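The repair score is a number for people who don't repair things

Since April the store in my neighborhood has put a repair score next to the price of every computer it sells. The score comes from an outfit called Prisus, runs from zero to ten, and is printed in a cheerful green. I would like to believe in it. I have read the method notes, and I don't.

Prisus says it has rated 3,859 products. Of those, 3,601 got a passing grade. A test that almost everyone passes tells you very little, and I wonder how hard it can be to earn that green sticker when the companies being graded fill out most of the form themselves.

Look at what gets points. A maker scores for having a manual online, for using ordinary screws, for promising parts. Price is worth almost nothing. My Grastwood laptop has a fine score, and a new hinge for it costs $165 before labor. The whole machine was worth little more than that by the time the hinge cracked. On paper I owned a repairable laptop. In practice I owned a paperweight with good documentation.
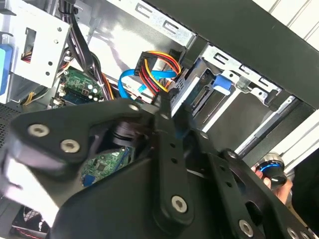
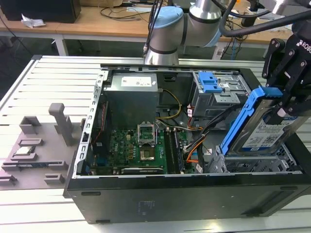 Desktop tower with the side off.

So is a repair score worth looking at when you shop?
Only as a way to rule out the worst machines. For anything else, look up the price of a battery, a screen and a hinge before you pay, and see if the parts are in stock today.

I know the usual reply: a weak score is better than none, and pressure will build over time. Maybe. I heard the same thing about energy labels, and I remember the years when every fridge on the floor had the top grade. Itholm, which makes a rival label, at least sends people out to buy parts like a normal customer would. It has covered 4 brands so far, and the stores don't seem eager to print its results.

What I'd want is dull. Put the price of the three most common repairs on the shelf tag, in dollars, with the date it was checked. No green, no decimals. The makers already know these numbers. I suspect they also know what we would do with them, and until one of them prints the hinge price next to the laptop price, I'm going to keep ignoring the sticker.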